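# Londby: Küchenzelle nach Greifertausch wieder in Betrieb

Oktober 2022 - In der Versuchsküche der Firma Irnero in Londby läuft der Roboterarm wieder. Die Zelle war für eine planmäßige Wartung abgeschaltet worden, nachdem der Greifer in der Höhe nicht mehr zuverlässig positionierte. Getauscht wurden die beiden Greiferspitzen und eine Zugentlastung an der Kabelführung.

Nach Angaben des Unternehmens hatte der Arm seit Januar 3.000 Greifzyklen absolviert. Bei einer Routineprüfung stellte die Technikerin Lesia Savchuk fest, dass die Spitzen ungleich abgenutzt waren. »Beim Schließen hat eine Seite früher Kontakt bekommen als die andere. Bei einem Becher merkt man das kaum, bei einem flachen Löffel schon«, sagte sie.

Die Ersatzteile lieferte der Werkstattbetrieb Keskin. Der Einbau selbst dauerte 2 Stunden, deutlich mehr Zeit nahm das anschließende Einmessen in Anspruch. Dafür wird der Greifer mit den Spitzen nach unten über ein Schneidebrett auf der Arbeitsplatte gefahren und in kleinen Schritten abgesenkt, bis er knapp über dem Holz steht. Den letzten Abstand prüft Savchuk mit einer Fühlerlehre. Der Wert wird in die Steuerung übernommen und dient als Bezugshöhe für alle Bewegungen auf der Platte.

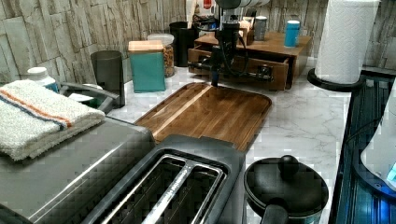 Dass in einer eingerichteten Küche eingemessen wird, ist bei Irnero so vorgesehen. Früher wurde der Arm zum Abgleich an einen Prüftisch in der Werkstatt umgesetzt, nach dem Rückbau stimmte die Höhe aber oft nicht mehr. Seit dem vergangenen Jahr bleiben Halterung und Arm an ihrem Platz. Dosen, Geräte und Geschirr werden nur verschoben, wenn sie den Fahrweg versperren.

Auch die Kabel wurden neu verlegt. Sie laufen in Schlaufen seitlich am Arm entlang und müssen genug Spiel haben, damit sie beim Drehen des Handgelenks nicht spannen. Zu lang dürfen die Schlaufen allerdings auch nicht sein, sonst bleiben sie an hohen Behältern hängen. Die alte Zugentlastung hatte einen Riss, der bei der vorigen Wartung noch nicht im Protokoll stand.

Zum Abschluss fuhr die Zelle ein Prüfprogramm mit 160 Positionen ab. In zwei Fällen musste die Bezugshöhe nachgestellt werden, danach lagen alle Messwerte in der Toleranz. Das Protokoll ist in der Wartungssoftware Wataner unter der Nummer 916 abgelegt.

Vilgot Nygård, Betriebsleiter bei Irnero, will die Abstände zwischen den Wartungen nun verkürzen. Künftig sollen die Spitzen jeden Monat vermessen und die Kabel bei dieser Gelegenheit auf Scheuerstellen kontrolliert werden. Ein Satz Ersatzspitzen liegt ab sofort in Londby bereit - bisher musste er bei Keskin bestellt werden.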